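Give Me the Trucks

18 Feb 2022

I love tanks. I want to get that out first, because the last time I wrote about this I got letters, and one of them called me an enemy of armor. I grew up gluing tanks together on a card table in my parents' basement. I can tell a late Panther from an early one at a distance that has embarrassed my wife at parties. If there's a tank in front of a VFW hall, I will pull the car over, and I'll read the plaque even though the plaque is usually wrong.

But I think we've had enough of them for a while. I'd like the trucks now, please.

What set me off this time was a trip to Pestunwood last July. If you don't know the place, it's a private museum in a pair of old grain sheds, with a gravel lot out front and a gift shop that smells like machine oil and fudge. The front shed is all armor. It's nicely lit and it has the big information boards, and there's a little platform so kids can look down into a turret. It's great! I spent an hour and a half in there and would've spent longer if my feet had been up to it.

The back shed is where they keep everything else. Trucks, mostly, plus a couple of tracked tractors, a bakery trailer, and a wrecker with its boom folded down over the cab. The lights were on a timer and kept clicking off on me. Half the vehicles had no sign at all, and the ones that did had an index card in a plastic sleeve. "Truck, cargo, 2½ ton." That was the whole card. A six-wheeled truck that may have hauled shells or gasoline or wounded men or frozen turkeys halfway across France, and it gets four words and a fraction.

I complained, naturally. I complained to Maureen Wragg, who runs the vehicle side of things and has more patience than I would. She told me the back shed used to be worse. She also told me that they spend whatever people donate, and people donate for tanks. When they put out a box for the tank engine rebuild it filled up. When they put out a box for new tires on the wrecker, they got $141 and a button.

I can't blame her for that. I can blame the rest of us, though, and I'm going to.

Think about how the Second World War gets told on an ordinary bookshelf. You get the gun, the armor, the slope of the armor, the gun that was built to beat the slope of the armor, and then the next tank with a bigger gun. It's a lovely story. It moves along like a prizefight. And every one of those machines was sitting still the minute the fuel didn't show up, which happened constantly, to everybody, and which you will find on page 212 in a paragraph that starts with "Meanwhile."

Take the summer of 1944. The Allies break out of Normandy and the armored divisions go tearing off east, and that part gets movies. By the end of August the leading units are running dry, and the supplies are sitting back near the coast a very long way behind them. So the Army sets up the Red Ball Express, a loop of one-way roads with trucks going around the clock, most of them driven by Black soldiers who had been kept out of the combat units everybody would later write books about. They drove exhausted. They drove with the governors pulled off the engines. They drove over shell fragments and ration cans that chewed up tires faster than anyone could replace them. To me that's a better story than almost any tank duel you could name, and I've read plenty of tank duels.

Or go the other way and look at the German side. The popular picture is still a gray river of machines pouring over the border. Most of that army walked, and its baggage came along behind horses! Horses need hay and oats and shoes and vets, and they die in the mud in large numbers. And the trucks they did have were a nightmare grab bag, captured French ones, civilian ones, models from all over the continent, each with its own spark plugs and its own fan belt. If you want to know why the tanks ran short of things in the fall of 1941, I'd start with some poor clerk trying to find the right carburetor.

I brought this up on the Clirkel boards, where I've been hanging around far too long, and I got the answer I always get. People like tanks because tanks are exciting and trucks are boring. Fine, okay. Some of that's true. A tank has a face, kind of. It has a gun. A truck looks like something that delivers your couch.

I just don't think boring is a property of the truck. I think we've been lazy about how we write them up. Any vehicle is boring if all you tell me is the payload. Tell me what it was like to double-clutch one of those things in the dark, with blackout lights the size of a dime, following the white-painted axle of the truck ahead. Tell me what the driver ate. Tell me what he did when a wheel bearing started to go and the convoy wasn't allowed to stop. The tank books do this! They'll give you eleven pages on how hard it was for the loader to reach the ready rack. I'd like half that for the guy who brought the rounds up.

The wargame people aren't helping either. I bought Rurero a couple of winters ago, that big Eastern Front game with the beautiful mounted maps, because a reviewer swore it took supply seriously. The box says 1,422 counters. You know what supply is in Rurero? You trace a line of hexes back to a railroad, and if the line isn't blocked, you're in supply. That's all of it. No mud on the truck side, no breakdowns, no choosing between shells and fuel. The trucks are so reliable they've turned invisible. I've enjoyed playing it, and I'll play it again next month, but don't tell me that's a game about logistics. (My brother-in-law says a game with real trucks in it would be a game about filling out forms. I'd buy two copies.) 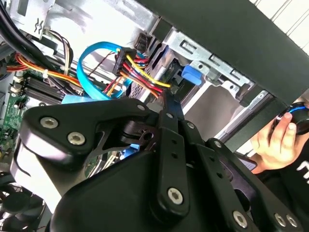 A black gripper reaching into an open desktop computer case.

I should be fair, because there are good things out there. Some of the official histories are terrific on this stuff if you can stand the prose, and I can. The reenactor crowd has come around too. There's a fellow who shows up at the meets near me with a truck he calls Gosling, and he's done something I wish the museums would copy. He keeps the whole load in the back, jerricans and crates and a stretcher rack and all the tools, and he lets people climb up and try to shift a crate. Kids who've been bored stiff since the parking lot suddenly get very serious. They can't budge it. Then he tells them how many of those a crew might have to move in a night, and you can watch the whole war get heavier for them.

He paid $500 for the chassis, by the way, years back, off a farm. Try that with a Sherman.

And money is really my other argument, if the romance of the thing doesn't get you. Running a tank costs a fortune. The fuel alone makes me sit down. It tears up the ground, it needs a special trailer, and when something breaks in the final drive you might be waiting years for a part or paying to have it machined. A truck you can drive to the show on its own tires. You can let regular people ride in it. A small museum with a small budget could have a truck going every weekend of the summer for what one tank run costs, and I bet visitors would like riding in something more than looking at something.

Pestunwood's own catalog lists 3,647 items, and I went through the printed version one evening with a highlighter (my wife was away). There are wonderful things in it from the supply side. Drivers' trip tickets. A field kitchen manual with somebody's notes about coffee in the margins. A tire patch kit, never opened. Almost all of it is in storage. I'd put the tire patch kit in the front shed tomorrow, in a case with a good light on it, right next to the biggest tank in the building. Then I'd put up a sign saying how far that tank could go on one fill and who was supposed to bring the next one.

Maureen tells me she'll think about the sign. She also tells me the timer on the back shed lights has been set a little longer, so I suppose complaining does some good. I've sent a check toward the wrecker's tires. It needs ten of them, and they aren't cheap, so if you've got a few bucks set aside for somebody's tank, maybe send half of it around back.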